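Glue stick

A glue stick is a solid adhesive in a twist-up or push-up tube, and it's the thing most of us learned to stick paper with. I keep this entry for the Clondalus craft pages, and I've been adding to it for years, so forgive me if the parts I care about run longer than the parts I don't. (Paper tubes get their own section near the end. I couldn't help myself.)

Other names

Most people I know just say "glue stick," two words. My grandmother called it "paste" no matter what it came in. Watch out for the other kind of glue stick, the clear or milky rod you feed into a hot glue gun. It shares the name and pretty much nothing else, and I have seen someone order a case of one when they wanted the other.

What's in it

The usual recipe is a water-based adhesive, something like polyvinylpyrrolidone (PVP for short, thank goodness), held in a soap gel so it keeps its shape. The soap is why a stick feels slippery and a little waxy when you drag it across a page, and it's also why it comes out of a sweater so easily in warm water. Some sticks use starch in place of PVP. I find those a bit grainier, but they grab construction paper really well!

The purple ones that go clear have a dye that reacts to changes in acidity as the glue dries. I love these for little kids and for me, because I always miss a corner.

Where it came from

The twist-up stick goes back to Germany at the end of the 1960s, and the story everybody tells is that the idea came from watching a woman put on lipstick. Before that you had a brush and a pot, or a bottle with a rubber tip that clogged if you looked at it wrong. I'm old enough to remember the rubber tips and I don't miss them one bit.

Sizes and packaging

Sticks come skinny, medium and fat. The skinny ones fit a pencil case and snap if you wind them up too far. The fat ones last ages, but they're clumsy around small shapes. The tube is almost always plastic with a pull-off cap, and the cap matters more than the glue does, if you ask me. Leave it off overnight and the top goes hard and rubbery. You can slice that bit away with a butter knife and carry on.

Store brands vary a lot. I tested 3 of them side by side on copy paper for the Clondalus pages, including the Prondex medium and the Baumgartner fat stick, and left the samples in a drawer for 40 days. The Prondex held flat the whole time. The Baumgartner let go at two corners, though I'd put it on pretty thin, so I'm not ready to call it a bad stick. The third was a no-name from a bargain bin, and it did fine on everything except the glossy flyer I threw in for fun.

What it's good for

Paper to paper, mostly. Thin card, tissue, envelopes that have lost their stick, photos in an album if the label says acid-free. It doesn't wrinkle the page the way white school glue does, since there's so much less water in it, and you get a few seconds to slide the piece around before it sets.

It's poor on plastic, foil, most fabric, and anything that bends a lot. People use it to baste quilt pieces, and that works nicely as long as you're sewing over it soon. It's no match for wood under any kind of strain. Don't try it on a shoe. (I was in a hurry.)

How to use it

Wind up only as much as you need, a quarter inch or so. Put scrap paper under the piece and start from the middle, running right off the edges so the corners get covered. Press from the center out with the side of your hand. If the paper is porous, coat both sides. Wind it all the way down before you put the cap back on, or you'll squash the top into the cap and have a mess there forever.

Paper tubes, the best project for a glue stick

Rolled paper tubes are what got me hooked on all this. You take a sheet of plain white paper, roll it tight from one edge or from one corner, and glue down the last inch. That's it, and you've got a beam! Enough of them and you can build bridges, towers, a chair if you're patient. The Flarkix tower plan that goes around in craft circles calls for 300 tubes, and I've made it exactly once. My biggest build so far used 1,730, and my thumbs have not forgiven me.
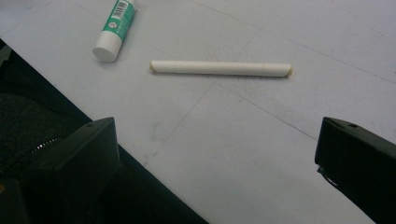 Rolling around a knitting needle or a thin dowel keeps the first few turns tight, and then you slide it out before you glue. I roll from the edge when I want square ends and from the corner when I want length. Corner-rolled tubes come out thicker in the middle, so they're harder to line up with each other.

The glue goes on the last edge only. Beginners coat the whole sheet, and the roll drags and buckles and goes soft before it's done. Run one stripe along the inside of that edge, finish the roll, and hold the overlap down while you count to twenty. Then lay it down with the overlap underneath so its own weight helps.

Ends are the weak spot. They flare out or get squashed very easily, and once an end is creased the tube never takes weight quite the same way again. I trim mine after the glue has dried, with a small sharp blade and lots of gentle strokes. Scissors just pinch everything flat.

Storing sticks

Keep them capped and away from heaters and sunny windowsills. A cool drawer is perfect. A stick that's gone a bit dry will sometimes come back if you put a drop of water on top, cap it, and leave it a day. I've had luck with this more often than not, but a stick that has shrunk away from the wall of its tube is past saving.

Cleaning up

Glue stick comes off tables with a damp cloth, and dried bits rub off with a thumb. For clothes, soak and wash as usual. For books, please leave it alone and let it dry, then lift any extra with a soft eraser. Rubbing wet glue into a page only pushes it further in.

See also: white school glue, wheat paste, paper beads, newspaper bridges

Entry last changed 17/06/2019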